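Plorna opens a second room for its swap shelf

The swap shelf at Plorna has outgrown its shelf. From this month it has the whole back room of the old Gavberg shoe shop on Modise Street, and I popped in at half past nine on opening morning to have a nose round (and, all right, to get rid of a fondue set).

If you've not been before, it's very simple. You bring clean bedding, curtains, towels or kitchen bits that you don't want any more, and you take home whatever you do want. There's no money and no points card. Zodwa Fourie started it with one bookcase in her hallway, and by last winter she couldn't get her front door open all the way, so a move was on the cards!

The new room is a proper size. Double duvet covers are down the left, singles and cot sheets down the right, and the kitchen things sit in crates under the window. Zodwa told me they brought over 200 sheets from the hallway and her sister's garage, and another 40 pairs of curtains that still need measuring. If you can use a tape measure and have a free hour, she'd love to hear from you. The curtains are all in a heap by the sink at the moment and the labels have come off most of them.

It was busy from the start. I got talking to Palesa Mabuza, who'd come in for pillowcases and was leaving with a tablecloth, two jelly moulds and a bag of pretend food for her grandchildren's play shop. The toy food was a surprise to me too. A playgroup in Ikine was having a clear-out and sent over several boxes of it, so there's now a corner for small things for children, next to the cot sheets. Please don't leave soft toys there though, as there isn't the space.

Children's bedding is what goes quickest, and there's always a waiting list for single duvet covers. Plain white hardly shifts at all. Zodwa says she could give away dinosaurs and rainbows all day long, and the same goes for anything with a cartoon on it, even if it's gone a bit thin in the middle. Thin ones get cut up for dens and picnic cloths anyway.
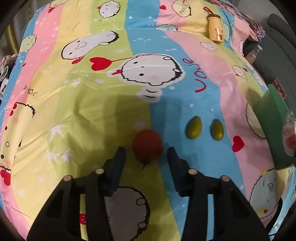
My own weakness is a loud sheet, and I've never grown out of it. Give me pattern over good taste any day! The grown-up ones in the shops seem to come in oatmeal or a slightly different oatmeal, and then you look at something like this, with its wide pink, yellow, green and blue stripes, little white characters lolling about all over the place, and a great big red heart balloon on a string. It's even got LOVE written on it in red. Against all those pastels the round dark red ball and the two olive-green fruits look ready for a very cheerful picnic. I'd have it on my bed tomorrow, and my husband can say what he likes.

Anyway, back to the practical stuff. The room costs 600 a quarter to rent, and the first quarter has been covered by the spring jumble sale, which made roughly 1000 in the end. After that it'll be down to the tin by the door and the cake table. Plorna is open mornings until noon, and there's a late session once a month for people who work. Things need to be washed and dry when you bring them, please, and folded if you can manage it. Fitted sheets are excused.

My fondue set went before I'd got my coat back on. I came home with a gravy boat and some yellow curtains that may or may not fit the landing.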